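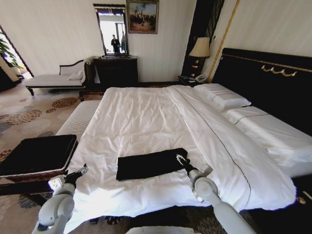 Projects > Student Reports > Two-Arm Handling

Overview Team Pages Reports Equipment Booking Contact

Cloth Handling on Soft Surfaces: Final Report of the Zeda Project

2 November 2024

1. Purpose

The Zeda project was carried out by the student robotics club at Birkov College as its main entry for the Pramora Student Challenge. The challenge asks each team to choose one household task and to show that a two-armed robot can learn it from recorded demonstrations. Our team chose the folding and unfolding of a flat cloth on a made bed. Earlier club projects had used a hard tabletop, and the team wished to learn how much of that work would carry over to a surface that gives way under the grippers.

2. Setting and Equipment

Sessions were held in a furnished guest room at the Unnithan Hotel. The robot stood at the foot of the bed with both arms reaching over the duvet. A black rectangular cloth was used against the white bedding so that its edges could be told apart from the creases in the duvet. The cloth was placed flat and folded before each trial, close enough to the foot of the bed for both grippers to reach it.

3. Method

The task was divided into four stages: approach, corner grasp, lift, and release. During the corner grasp one arm moved to an end of the cloth while the other was held back over the bed until it was needed. Operators worked in pairs and changed places after every 5 trials. A trial was counted as complete only when the cloth lay open with no corner turned under.

The team recorded 80 trials. Of these, 61 were complete by the rule above and were kept for training. The remaining 19 were stored separately with a short note on the stage at which each had stopped. From the complete trials, 3297 still frames were selected and labeled by hand for the corner detection part of the project.

4. Findings

The corner grasp was the weakest stage. On a table, a gripper can press down lightly and slide under the edge of the cloth. On the duvet, the same motion pushed the cloth into the bedding, and the gripper often closed on both layers. Lowering the gripper at a shallow angle reduced this problem but made each trial longer.

The lift stage gave little trouble once a single layer was held. Release was uneven - the cloth tended to cling to the fingers when they opened slowly.

5. Further Work

The team will repeat the trials in January with softer fingertip pads and a lighter-colored cloth. Members also recommend that the labeling guide be rewritten before new frames are added, as two versions were in use during the first sessions. The revised guide will be kept with the project files in the club workshop.

Shares: 5 Comments: 0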